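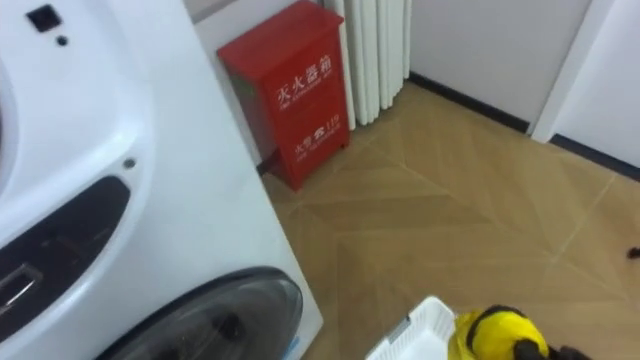
Lavagem de roupa é o conjunto de operações destinadas a remover sujidade, manchas, suor e odores de peças de vestuário e de têxteis domésticos. Pode ser feita à mão ou à máquina, em casa ou em estabelecimentos próprios, e compreende em geral a separação das peças, a molha, a ação de um detergente, o enxaguamento, a extração da água e a secagem. A limpeza a seco, que recorre a solventes em vez de água, é habitualmente tratada à parte.

Índice
1 Princípios
2 História
3 Lavagem à mão
4 Lavagem à máquina
5 Detergentes e aditivos
6 Cuidados com as fibras
7 Secagem
8 Consumo de água e energia
9 Ver também

Princípios

O resultado de uma lavagem depende de quatro fatores: ação química, ação mecânica, temperatura e tempo. A relação entre eles costuma ser representada por um círculo dividido em quatro partes, conhecido como círculo de Sinner. Quando um dos fatores diminui, os restantes têm de compensar. Uma lavagem a baixa temperatura, por exemplo, pede um ciclo mais longo ou um detergente mais eficaz.

A água atua como solvente e como meio de transporte da sujidade. Dissolve sais, açúcares e parte das proteínas, mas não remove gorduras sem o auxílio de tensioativos. As moléculas destes compostos têm uma extremidade que se liga à água e outra que se liga à gordura, o que permite soltar as partículas do tecido e mantê-las em suspensão até ao enxaguamento.

A dureza da água influencia o processo. Os iões de cálcio e magnésio reagem com o sabão e formam um resíduo insolúvel, que se deposita nas fibras e as torna ásperas e acinzentadas. Os detergentes sintéticos são menos sensíveis a este efeito, embora a dose recomendada aumente também com a dureza.

História

Durante séculos a roupa foi lavada em rios, ribeiros e fontes, batida contra pedras e estendida ao sol. Em muitas regiões usava-se a barrela, um processo em que a água quente passava repetidamente através de cinza de madeira colocada sobre um pano. A solução alcalina assim obtida branqueava o linho e o algodão. A operação ocupava um dia inteiro ou mais, e nas casas com muita roupa branca era feita poucas vezes por ano.

Os lavadouros públicos, cobertos ou a céu aberto, tornaram-se comuns na Europa ao longo do século XIX, em parte por razões de saúde pública. Tinham tanques com bordos inclinados, por vezes separados para lavar e para enxaguar. Em Portugal conservam-se lavadouros em numerosas aldeias e bairros, alguns ainda em uso. No Brasil, o trabalho das lavadeiras junto aos rios e às bicas deixou marca no cancioneiro popular.

Os primeiros aparelhos mecânicos eram cubas de madeira acionadas por manivela. Seguiram-se as máquinas de tambor e, no início do século XX, os modelos com motor elétrico. A extração da água era feita numa calandra de rolos, montada sobre a cuba, que só foi abandonada quando se generalizou a centrifugação. As máquinas automáticas, que enchem, lavam, enxaguam e centrifugam sem intervenção, difundiram-se nas casas europeias na segunda metade do século XX.

Lavagem à mão

A lavagem à mão continua a ser praticada onde não há máquina e é aconselhada para peças delicadas. A roupa fica de molho em água fria ou morna com detergente, é esfregada ou apenas comprimida, conforme o tecido, e depois passada por várias águas até deixar de fazer espuma. A lã e a seda não devem ser torcidas. A água é retirada envolvendo a peça numa toalha e pressionando.

O tanque de lavar, em pedra, cimento ou plástico, tem uma superfície ondulada que aumenta o atrito. A tábua de lavar, portátil, cumpre a mesma função dentro de um alguidar.

Lavagem à máquina

Existem dois tipos principais de máquina doméstica. Nas de carga frontal, o tambor roda em torno de um eixo horizontal e a roupa é elevada e cai sucessivamente sobre a água. Nas de carga superior, comuns na América, um agitador ou um disco no fundo da cuba movimenta as peças na água. Há também máquinas de carga superior com tambor horizontal, mais estreitas, usadas em casas com pouco espaço.

Um programa típico inclui lavagem principal, enxaguamentos e centrifugação. A velocidade desta última exprime-se em rotações por minuto. Para algodão são correntes valores de 1000 ou superiores – para sintéticos e peças delicadas escolhem-se velocidades mais baixas, de 500 por exemplo, que reduzem os vincos. Os programas rápidos, alguns com apenas 15 minutos, destinam-se a cargas pequenas e pouco sujas.

O excesso de carga impede o movimento das peças e prejudica o enxaguamento. A acumulação de resíduos na gaveta do detergente, no filtro e na borracha da porta pode causar maus odores e favorece o aparecimento de bolor.

Detergentes e aditivos

Os detergentes para roupa apresentam-se em pó, em líquido ou em cápsulas. Além dos tensioativos, podem conter enzimas, agentes de branqueamento, branqueadores óticos e perfume. As proteases atuam sobre manchas de sangue, leite ou ovo; as amilases, sobre o amido; as lipases, sobre as gorduras. As fórmulas com proteases não são indicadas para lã e seda, que são fibras proteicas.

O amaciador deposita nas fibras uma camada que as torna mais suaves ao toque, mas diminui a capacidade de absorção das toalhas. A lixívia à base de hipoclorito de sódio branqueia e desinfeta. Não deve ser misturada com ácidos nem com produtos amoniacais, pois libertam-se gases tóxicos.

Cuidados com as fibras

As etiquetas usam símbolos normalizados: uma tina para a lavagem, um triângulo para o branqueamento, um quadrado para a secagem, um ferro para a passagem e um círculo para a limpeza profissional. Um traço sob a tina indica ação mecânica reduzida.

O algodão e o linho suportam temperaturas elevadas, embora possam encolher. A lã feltra quando sujeita a calor e agitação.

Secagem

A secagem ao ar livre é o método mais antigo e não consome energia. O sol ajuda a branquear os tecidos claros, mas desbota os de cor. Em interiores, a falta de ventilação prolonga a secagem e aumenta a humidade das paredes. As máquinas de secar funcionam por exaustão, por condensação ou com bomba de calor, sendo estas últimas as de menor consumo.

Consumo de água e energia

Numa máquina doméstica, grande parte da eletricidade é gasta no aquecimento da água. Muitas peças de uso diário podem ser lavadas a 20 graus quando não têm manchas de gordura. Os tecidos sintéticos libertam microfibras durante a lavagem, parte das quais passa pelas estações de tratamento e chega aos cursos de água.

Ver também
Barrela
Lavadouro
Limpeza a seco
Sabão
Tensioativo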